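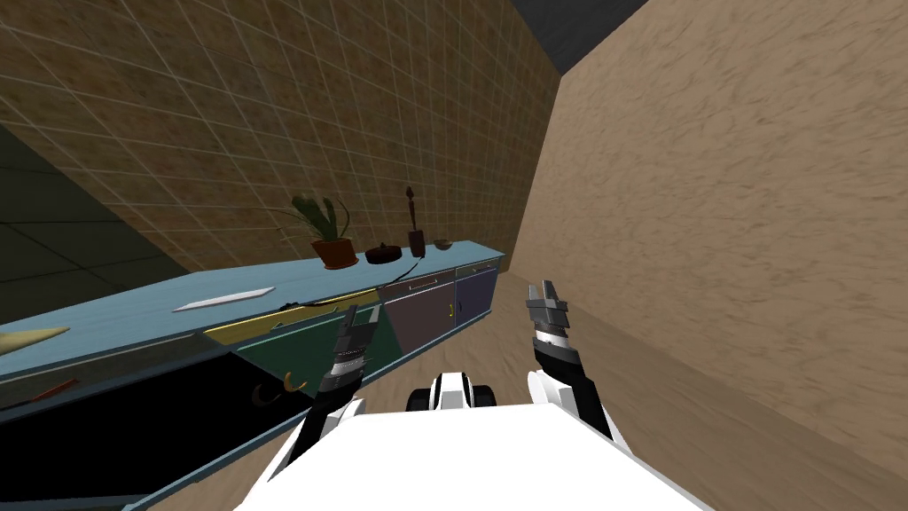
MINUTES - VISIT TO THE PRUKIS OPEN DAY

Meeting held 13 November 2021, Liem Housing Co-op, upstairs room

1. Minutes of the last meeting

Approved with one correction. The laundry quote was for 600 dollars, not for 74 as printed. The secretary regrets the slip.

2. Report on the open day

Zeyu Cheng went to the open day at Prukis on our behalf and gave the report. The invitation had promised "a full look at the Vundik kitchen helper at work." What visitors got was a talk, a long question session and the helper running in a computer-made kitchen on a big screen. There was no physical Vundik in the building that day. Zeyu asked twice and was told both times that one would be shown in December.

The screen kitchen has a long counter with a pale blue top, and cabinets in yellow, green, mauve and blue-violet. The robot is white with two arms and a dark gripper on each. Zeyu said it looked fine as a drawing but that none of our tenants has a kitchen like it. Ours have a stove in the corner, a trash can in the way and usually a child on the floor. The counter on the screen had a potted plant and a few small things along the back. A member remarked that her own counter has not been that clear since she moved in.

Prukis says the helper has done 1,000 practice runs in the simulated kitchen. Zeyu asked how many of those ended with the job done and the presenter said the numbers were "encouraging." He would not give one. Zeyu asked again in writing on the feedback card and has had no answer.

3. Questions from members

Would it fit? The presenter could not say how wide the base is. Our galley kitchens on the second floor are narrow and the doors open inward. Zeyu to ask for measurements.

Can it open a drawer that sticks? Not covered at the open day. Most of our drawers stick.

What happens when something falls? Prukis said the helper would "pause and reassess." A member asked who picks the thing up. Zeyu did not know and said the presenter did not seem to know either.

Wet floors. Not covered.

Noise. Zeyu pointed out that you cannot judge noise from a screen. The sound in the room was music.

4. The trial offer

Prukis is offering a trial in 4 apartments, with setup done by a partner firm, Prondano. The draft letter says the trial is free but also says the co-op would be responsible for "reasonable preparation of the premises." There was a long discussion of the word reasonable. The chair feels it could mean moving an outlet or it could mean new counters, and does not want to find out after signing.

Two members spoke in favor. Their point was that several older tenants have trouble reaching and lifting, and that if the helper did even one of those jobs well it would be worth some bother. The meeting agreed the need is real. Most present were not convinced that anything shown so far meets it. One member said she would believe it when she saw it put away a wet skillet in her own sink corner - and then do it again the next day.

It was moved that no letter be signed until at least two members have watched a real Vundik work in a real kitchen, with no music playing. The part about the music was taken out. Carried as amended, one against.

5. Actions

Zeyu to write to Prukis for the base width, the results of the practice runs and a fixed date for the December showing.

Chair to ask Prondano what they mean by preparation, and to get the reply in writing.

Secretary to send the draft letter around to all tenants with a note that nothing has been agreed.

6. Other business

The bike room lock is broken again. Held over to the next meeting, as the chair had to leave.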